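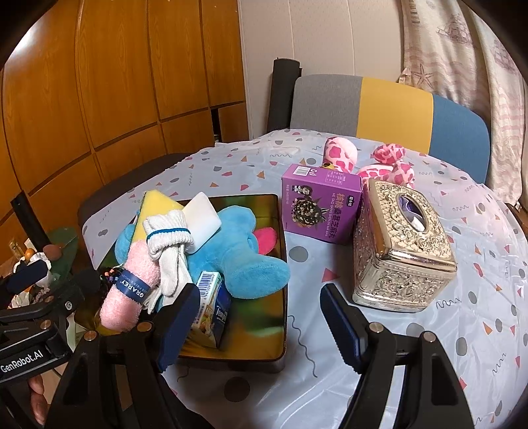
Clollness: a tray-clearing set for Orkton

Last updated June 7, 2018

Clollness is 590 short clips of me picking household stuff out of a metal tray, and putting it back in, with a handheld gripper. I recorded it to teach Orkton, the arm I've been building in my spare bedroom since forever, to clear a tray onto a table without flinging anything at the wall. If you're building something similar, help yourself. If you find a mistake in the labels (you will), tell me and I'll fix it.

Orkton is the arm, Kirkolero is the pile of Python that reads the clips and drives it, and Clollness is the data. Tamer Khalaf picked all three names and I've stopped arguing.

What you get

clips/ — the videos, one attempt per file
labels.csv — one line per clip: item, start, end, result, notes
sessions.csv — which clips belong together
kirkolero/ — loader, trimmer and a very basic viewer
mounts/ — drawings for the Orkton wrist plate, both versions

There are 31 sessions. A session is one arrangement of the table, start to finish, so the background stays put while the tray contents move. Please split by session if you're training anything! I split by clip the first time and got beautiful numbers that meant nothing, because the model had already seen the same table with the same tissue box in the same spot.

What's in the tray

Mostly soft stuff, because soft stuff is what Orkton is bad at. Blue plush, a yellow sponge with a green scouring side, a white bar of soap, a white knit bundle with blue-striped cuffs, a fuzzy pink roll in a navy paper band. Some sessions have small fiddly things added, hair ties being the worst of them. The labels use plain names (plush_blue, sponge, bar_white, knit_white, roll_pink) and I've tried to stick to one name per item all the way through.

The tray is shiny and it reflects everything you put in it. I went back and forth on swapping it for a dull one and ended up keeping it, so expect a detector to find a ghost sponge in the rim now and then. Kirkolero has a --rim-mask option that helps a bit. You draw the mask by hand once per session, which is as boring as it sounds.

The tablecloth is busy too, with dots and triangles and squiggles all over. The triangles come in pink and orange, and my color threshold for roll_pink grabbed every pink one on the cloth before I gave up on thresholds altogether.
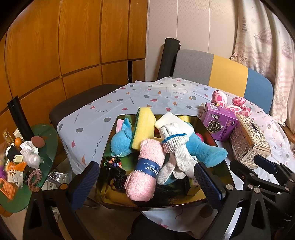
Tray between the fingers, with the purple box and the silver tissue box off to the right.

The things outside the tray are labeled as "bystander". Orkton is supposed to leave them alone. The silver tissue box is a good test because the embossing throws little highlights around, and my depth estimate behaves like it's made of water.

How the clips are labeled

Tamer and I each labeled everything separately, so labels.csv has 2 result columns, result_a and result_b. Where we disagree I left it that way. Most of the arguments are over plush: I call it "held" when the fingers have closed on fabric, and he wants to see the thing leave the tray first. You can pick whichever side you like, but pick one and stay with it.

Result values:

held — fingers closed, item came with them
slip — item moved, then dropped
drag — item moved but took a neighbor along
miss — nothing moved
skip — somebody's hand got in the way, or I sneezed

"drag" is more common than I expected. Knit things snag on other knit things, and a plush leg will happily bring half the pile along for the ride.

Start and end times are in seconds from the beginning of the clip. The trimmer leaves 2 seconds of padding on each side, and you can change that in config.ini under [trim]. Set it to zero and you'll lose the approach, so I wouldn't.

Running it on an arm

Install the requirements, point Kirkolero at the clips folder, then run the viewer on one session before you do anything else. If the timestamps look shifted, check your video library — mine was dropping the first few frames of every file and I blamed the labels for most of April.

Orkton's wrist plate was cut at Kuipers, the shared workshop down the hill, on the old bandsaw with the wobbly fence. Version one of the plate flexes. It's in the folder because the early notes refer to it, but please make version two, with the thicker web. Deburr the slots or the cable sleeve will wear through on the inside of the bend.

Keep the speed limit in config.ini at the default until you've watched a full run. Orkton weighs more than he looks and he doesn't stop politely.

Known problems

Corners go dark in some clips. I crop before training and don't bother correcting it.

The sponge is labeled as one item whichever side is facing the camera. If your grasp cares about the scouring side, you'll need to add that yourself.

Anything tucked behind a finger is labeled only if I could tell what it was from that same clip. No peeking at other clips. Tamer thinks this is too strict.

It's one home, with one set of lights and one style of handling. I grab things like I'm late for a bus, and a model trained only on this will too.

Still to do

Redo the rim masks for the early sessions. Add grasp angle to labels.csv. Write a loader that doesn't read the whole folder into memory (sorry, laptops). After that I'd like to try wet dishes, and Tamer has asked me to warn him first so he can move his books.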